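Lists > Cillel-discuss > Pressing and distribution
Last updated: June 6, 2020

Subject: Re: Stuvolero LP, second pressing

Hello all,

I've been through the figures for the Stuvolero record again and I think we should go ahead with a second pressing, but a small one. The first run has sold out apart from the copies held back for the band and a box with crushed corners. The download has had 2,172 plays on the Brilivwood page, though I wouldn't read much into that, as plays there have never told us how many LPs we'd shift.

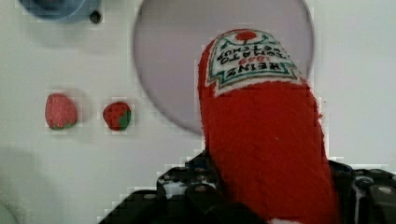 Soft toy ketchup bottle with a Heinz label.

McPhee will press 100 on black at the old price if we confirm this month. Coloured vinyl means a longer wait and a new setup charge. They still have the plates from last time and are happy with them, so there's no need to recut. I'd keep the sleeve as it was, except for the misspelt engineer's credit on the back, which I can correct in the artwork file. 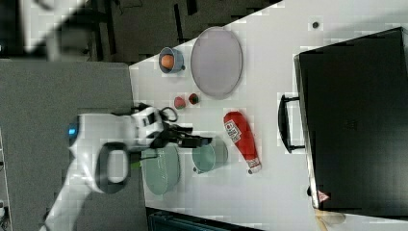

Elie Kanaan wrote:

> I'm in favour of a repress but not sure about the timing.
> More than 50 people have asked me for the record, but
> asking isn't paying. Could we open pre-orders first and
> send the order to McPhee when the money is in? Also, is
> side B going to be as quiet as it was? My copy needs
> turning up after track 3.

Pre-orders are fine by me, provided we say September for posting and don't promise anything sooner. On side B, the level is low because the side is long. We'd have to drop a song or pay for a new cut to change it, and the band don't want to lose a song.

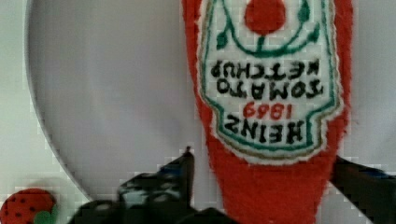

The other thing to settle is postage. Overseas parcels are slow at the moment and two shops have asked us to hold their boxes. I suggest we take UK orders only to begin with and add the rest later. If anyone has a supplier for stiff mailers, please send me the name, as the last lot bent.

Replies to the list, please, so that Elie sees them too.

Huia Hollis

Recent threads
Test pressings: who still has one?
Sleeve printer quotes
Brilivwood page, change of password
Shops that owe us for the Stuvolero LP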